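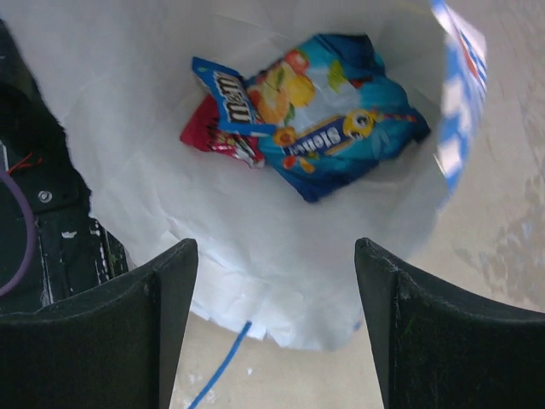
Feb 3, 2019. Bench 2, Skuvville. Entry by Gwendolyn, with corrections from Pieter in brackets where he insisted.

Fault of the day: gripper closed by itself while I had my hand in the bag. No injury. One fingernail has a dent and so does my opinion of the release routine.

Sequence, as best I can put it back together:

We were on the bag clearing job, the one where the arm takes wrappers out of a paper bag standing on the floor and drops them in the tray. Wrappers are a rotten thing to grip. They crush when you squeeze them and spring back when you don't, and the printed film slides on the finger faces. Buthelezi (the arm, not the supplier, and yes we should have picked another name) had done the morning set without trouble. After lunch it started reporting "object held" with nothing held. It would go down, close on air, announce success, travel to the tray and open with great ceremony.

I let it do this several times because I thought it was a vision problem. It was not a vision problem. Pieter looked at the current trace and said the hold threshold was being met before the fingers had moved. So the gripper was feeling resistance from somewhere, and the somewhere was itself.

Paused the program from the pendant. Status light went to amber. Reached in to straighten a wrapper so that we could rerun the same pick with the same layout. At that point the gripper closed. Slow speed, low force, so it got the edge of my finger and stopped. I said a word that Catríona has asked me not to put in the notebook again.

[Pieter: she did not press the e-stop before reaching in. Write that down.]

Fine. I did not press the e-stop before reaching in. Pause is not e-stop. I give this talk to every new person who comes through the lab and I give it very well.

Why it closed. Took us the rest of the afternoon, and there are two faults sitting on top of each other.

Fault one, mechanical. Grit in the slide on the left finger. The arm spends its day a hand's width off the floor and the floor is the floor. Took the finger off, found a paste of dust and old grease packed in behind the carriage, hard enough to need a pick. With the finger off and the slide clean, free travel current dropped straight back to where it was in May, when Lesego did the last baseline. With the paste in, it sat just under the threshold most of the time and just over it whenever it felt like it. That explains the imaginary wrappers.

Fault two, software, and the one that bothers me. When a grip is judged doubtful, the driver queues a regrip: open a little, close again. Pause stops the arm motion queue. The gripper has its own queue, and pause doesn't touch it. It has a timeout of 30 seconds on a pending regrip, so if you pause at the wrong moment you get a perfectly still arm, an amber light, a relaxed operator, and a gripper that still has something on its mind.

Lesego went through the log and found the command, line 2,746, sitting there with a timestamp from before the pause and an executed stamp from well after it. The log knew the whole time. The log is very good at knowing things and keeping them to itself.

Reproduced it with a piece of foam in place of me. Raised the free travel current artificially by pinching the carriage with a rubber band, ran a pick, hit pause right after close, waited. It closed on the foam. Did it again for Elmarie, who had come down to ask why we were behind, and it closed on the foam again, and she stopped asking why we were behind.

Things tried that did not help:

Raising the hold threshold. Gets rid of the false holds and also of the true ones. A candy wrapper gives you almost nothing to measure. At 70 percent of the rated grip force it holds everything, and also flattens everything and tears the bag if it catches a wall. Put it back.

Shortening the regrip timeout. Makes the bad window smaller. A smaller window in which the machine may bite you is still not a thing I want to sign.

Restarting the controller. Pieter did this while I was getting coffee. [Pieter: it was worth a try.] It cleared the queue and with it the evidence, and we spent a while getting the fault to show up again. Please save the log first. Please.

What we changed today:

Both finger slides cleaned and regreased, thin film only. Right one was better than left but not good. Slide check added to the start of day list, by hand, power off, feeling for drag.

Pause handler now flushes the gripper queue and sends a hold position command. Lesego wrote it, I reviewed it, tested on foam with the rubber band still on. No closing after pause in any of the runs. Branch is called pause_means_pause. I didn't name it but I approve.

Hands in the bag only with the e-stop in. Taped a card to the pendant saying so. Catríona pointed out that there was already a card on the pendant saying so, under the one with the canteen number. Canteen number has been moved.

Open items:

The flush fix is ours, in our wrapper code. The Drestar driver underneath still behaves the same way, and the Plastik cell next door runs the same driver with a stronger gripper. Told them in person before going home. They've stopped using pause for access until they've put the fix in too. Elmarie is writing it up for Drestar and wants the trace plots, both fingers, dirty and clean. I have clean for both and dirty for the left only, having been too pleased with myself to measure the right one before wiping it.

Amber light. It says "paused" and people read it as "safe." Would like it to stay red if anything at all is pending, gripper included. Needs a spare output on the I/O block. Pieter thinks there is one. [Pieter: there is one, it's labeled as something else.] Ask him what else is labeled as something else.

Some kind of cover or wiper for the slides. Catríona has a brush seal idea left over from an earlier job and will bring the drawing. Must not add drag or we're back where we started.

Incident form filled in and filed as a near miss. There was some debate over whether a dented nail is near or just a miss. Form has no box for it.

Next session: redo the baseline on both fingers, then the afternoon picks over again with the new handler, e-stop within reach of whoever is nearest the bag. Foam stays on the bench. Do not throw out the rubber band.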